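Table Clearing and Picnic Sorting Study - Call for Participants

Ingvarsson is looking for adults to take part in a paid study of how people clear up after a shared snack. The study is run for Gustex, a maker of household cloths and throws. Gustex wants to know which items people pick up first, which ones they leave until last, and what happens to the cloth underneath while they do it. No background in design, cleaning or catering is needed.

What the work involves

Each session lasts 75 minutes. You will work alone at a cloth-covered surface on which used picnic items have been left lying. Typical items are paper cups, drink bottles and snack packages. You clear the cloth, sort what you have cleared, and then set the same items out again from a printed sheet. The cycle is repeated with a different layout each time. There are 11 layouts in the full set. Most people do not finish all of them in one session, and you will be paid the same amount if you do not.

The items are ordinary shop goods. Bottles keep their labels and wrappers on. Cups are used on their sides as well as upright, as a cup that has tipped over is handled differently from one that is standing. Several layouts place two cups of the same color near a bottle, and we ask that you treat each cup as a separate item - do not nest them until the sheet says so. 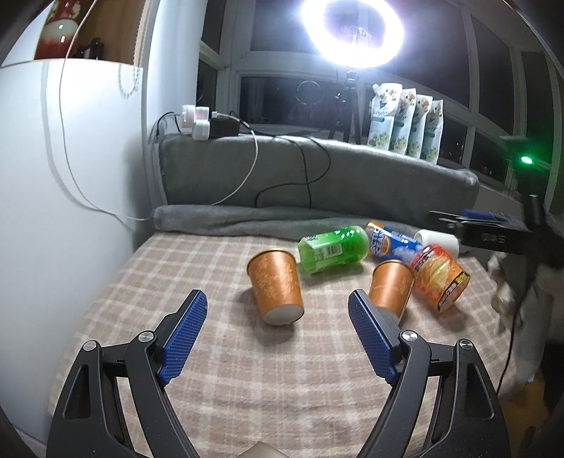 One question that reached us from the last intake was whether the cups could be stacked straight away, as anyone would do at home, and whether waiting for the sheet would make the timings too slow to be of use. Sorting by size first was also proposed, with the bottle left until the end so that the cloth could be pulled flat in one go.

Both points have been taken up in part. In the first four layouts you may clear in any order and stack as you like. From the fifth layout on, the order is fixed by the sheet. Pulling the cloth to move items is not allowed in any layout. Small folds made by accident are fine and should be left as they are.

Sorting rules

Cleared items go into one of three trays: paper, plastic, and mixed. Paper cups go in the paper tray. Empty bottles go in the plastic tray with the wrapper on. Snack packages go in the mixed tray. Cans, where a layout includes one, also go in the mixed tray for the purposes of this study, whatever your local recycling rules may say. If you are unsure, use mixed and tell the session lead at the end of the layout.

You will not be asked to read product labels. Some of the goods are imported and carry print in Chinese, and the sheets refer to every item by color and type only (for example, "green bottle" or "orange cup"). You do need to be able to tell orange, green and blue apart under indoor light. A short color check is given before the first layout.

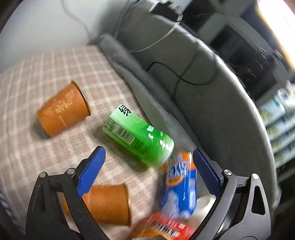
Green bottle and two orange cups, all on their sides.

Who can apply

You must be 18 or over and able to stand for up to 20 minutes at a time. A stool is provided for the breaks. You should be able to pick up light objects with either hand. Both left-handed and right-handed people are wanted, and left-handed applicants are short at present. Please do not apply if you have worked for Gustex or Teltex in the past year. Teltex supplies part of the cloth stock used in the study.

Participants from the earlier Cladia sorting trial may apply. The layouts are new, and having done the earlier trial gives no advantage.

What to wear

Short or close-fitting sleeves. Rings and bracelets come off before the first layout, as they catch on woven fabric. Gloves are not used. Lockers are available for bags and coats.

Pay and hours

The fee is $40 per session, paid by bank transfer. Travel is refunded up to $11 on production of a ticket or parking receipt. Sessions start at 9 in the morning and run through the day, with the last start in mid-afternoon. You may book two sessions, but not on the same day.

How your results are used

We record the order of items cleared, the tray chosen, the time per layout and the state of the cloth at the end. Your name is kept apart from the results and is not passed to Gustex. You may stop at any point during a session and will be paid for the time worked, in steps of 15 minutes.

How to apply

Send your name, age, preferred hand and the times of day you can attend to the study desk, using the contact link in the footer. Put "table clearing" in the subject line. Applications close on Sunday, June 24, 2018. Replies go out within one week of closing, including to those who have not been given a place. If you are given a place, bring photo ID to the first session. The sheets are handed out on arrival and cannot be sent ahead.

Contact the study desk | Copyright 2018 Ingvarsson | Back to top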